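Home build visit: Ristow

Posted January 15, 2023

The Pikia group meets in members' homes, and this month it was Hilde Dewulf's turn. She lives at the far end of Ristow, past the feed store, and the bus only goes as far as the school. I walked the last stretch with Rhodri Gittins, who had a bag of spare screws and a soldering iron that he didn't end up using.

Hilde and Efa Morgan have been working on a sorting setup since November. The goal is an arm that can pick up small, awkward things and put them in a box. They started out with wooden blocks and got bored with them. Now they use jewelry, which is a lot harder. Beads roll, strands fold over on themselves, and anything with a pin or a comb on it catches on the cloth.

Before the arm does any of it, people do it by hand with grippers. Efa wants 4000 recorded picks before she trains anything. They had done around 20 that morning when we got there, so it's going to be a long winter. 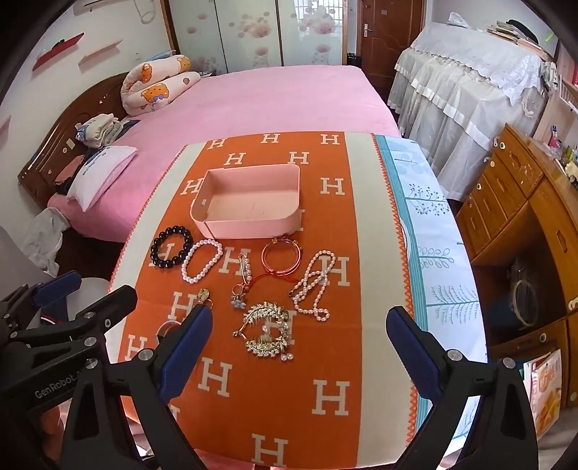
I took a turn after coffee. The grip is lighter than I expected, and my wrist got tired before my fingers did. You have to come in slower than feels natural. Pearls are easier to hold than I would have guessed, but a long strand is a pain, and I dropped mine twice. Rhodri did better, but he has steadier hands and he picked the bracelets.

We talked for a while about pads. Efa has tried two kinds and prefers the softer one, though it wears out faster. Seren Humphreys thinks the answer is a narrower fingertip and has offered to print a pair. Hilde would like to leave the hardware alone until the recordings are finished.

The arm itself is a Wynne kit bought secondhand. One joint has some play in it, and the new bearing hasn't arrived. I'd hoped to see it move, but that will have to wait.

The next visit is at Rhodri Wogan's garage. Bring a chair if you have one that folds.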